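# 高脚杯不该倒扣着晾

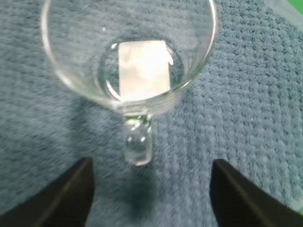 家用高脚杯的晾置方式，多数人沿用碗碟的习惯：洗完倒扣，沥水，第二天收进柜子。我认为这个习惯应当改掉。

先说受力。薄壁杯的杯口是全杯最薄的部位，倒扣时杯身、杯柱和底座的重量全部落在这一圈上，重心又高，台面稍有碰撞就会倾倒。正放时由底座承重，杯口不接触任何东西。

再说水汽。杯口贴住平面后，杯腔近似封闭，残留水分蒸发后在内壁重新凝结，干燥时间拉长，水痕集中在杯肚。在硬水地区，水痕里的钙盐用干布很难擦掉，得拿稀释的白醋再过一遍。

垫材的影响常被低估。平纹茶巾吸水后很快饱和，与底座之间形成一层水膜。毛圈或华夫格织物表面有起伏，接触面积小，底座下面能透气。颜色无关紧要，洗涤时不要加柔顺剂，它会降低吸水率，还会在玻璃上留下油膜。

Obaidul Gazi 在 Matumetti 管过两年杯具，他反对我的看法，理由是正放容易落灰。这一点成立，但只适用于长期存放。晾干阶段不过一两个小时，落灰量可以忽略；入柜以后怎么放，取决于柜门的密封程度。

我的做法是：70 度以下的热水冲洗，甩掉杯内积水，正放在毛圈巾上，杯与杯之间留出两指宽。半干时用另一块无绒布擦杯肚，一手托住杯肚，不要捏着底座拧，杯柱多半是这样拧断的。

至于带挂槽的倒挂架，杯口悬空，受力和通风都没有问题，不在本文反对之列。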